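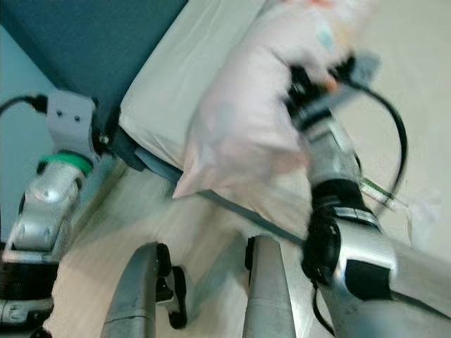
Figure 3. Robot arm with silver housings and a green ring at one joint, next to a dark teal panel.

4.2 Rest days and free-throw accuracy

The second question is whether short rest lowers free-throw accuracy late in games. Free throws are useful for this purpose: the distance is fixed, there is no defender, and the shooter has time to set up. Any effect of fatigue should be easier to isolate than it would be for jump shots, where shot selection changes along with tiredness.

The sample consists of 2,891 team-games from the play-by-play logs described in Section 3. Of these, 636 were played on the day after another game and are coded as short rest. All others form the comparison group. Overtime periods were dropped. Technical free throws were also dropped, as the coach chooses the shooter and the choice favors the best shooter on the floor.

For each attempt we recorded the period, the score margin, the shooter's minutes played up to that point, and the shooter's accuracy over all earlier games of the same season. Players with no earlier attempts were assigned the team average. The model is a logistic regression with player random effects and fixed effects for arena. Standard errors come from 1,000 bootstrap resamples drawn at the level of the team-game.

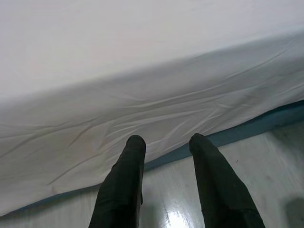

Figure 4. White fabric sheet draped over a bed-like platform, wrinkled along its hanging side.

Short rest has a small negative coefficient in the fourth period and none that can be told apart from zero in the first three. The fourth-period estimate shrinks when minutes played is added to the model, which suggests that part of the raw difference reflects heavier use of starters on the second night. Coaches with a short bench appear twice in this pattern: their starters play longer, and the same players are fouled more often near the end of close games.

Travel complicates the comparison. Teams based in Tevwood and Vallejo share a long bus route to Kundora and usually play there on the second night of a pair. The arena effect for Kundora is therefore hard to separate from the effect of rest. Leaving out all games played there moves the fourth-period coefficient slightly toward zero but does not change its sign. 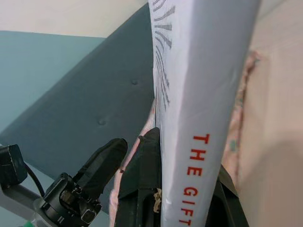

A further concern is the timing of the foul itself. Trailing teams foul on purpose, and they try to foul weak shooters. If tired teams are worse at keeping the ball away from those shooters, accuracy will fall at the team level even when every player shoots as usual. The player effects absorb most of this, and a separate run restricted to margins of more than 2 possessions gave an estimate of similar size – though with a much wider interval.

The Flimivow tracking feed was available for only part of the season and was not used in the main model. It records release time and arc for each attempt, and would allow a direct test of whether shooting form changes on short rest. Section 5 returns to this point with the subset of games for which both sources are complete.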